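Fri 9 February

So the plate task is finally getting somewhere! I've been teaching the two arms to pick up a plate together and pass it from one side to the other, and after a slow December (I was sick for half of it, then the left wrist needed a new cable) I'm up to 34 good demos. I wanted 27 before training anything, so I'm feeling pretty smug.

Tiago Coelho came over Tuesday and tried steering. He's a gamer, so I figured he'd be great, and he was terrible for an hour and then suddenly way better than me. His trick is to go slow on the last inch and stop fiddling once both fingers are where you want them. I rush. You can see it in my recordings, all these little jerks right before the grab, and the robot will happily learn those too.
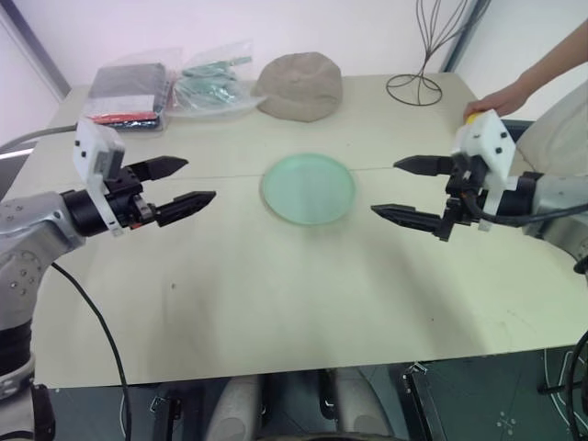
Green plate in the middle, both grippers open.

I'm calling this batch Ritorholm, because folders need names and I was tired of "test_new_2". Next up is training on it over the weekend and seeing whether the arms can manage the handoff without me. Bernardo Calado thinks I need way more demos with the plate in weird spots, near the corners especially. He's probably right, ugh.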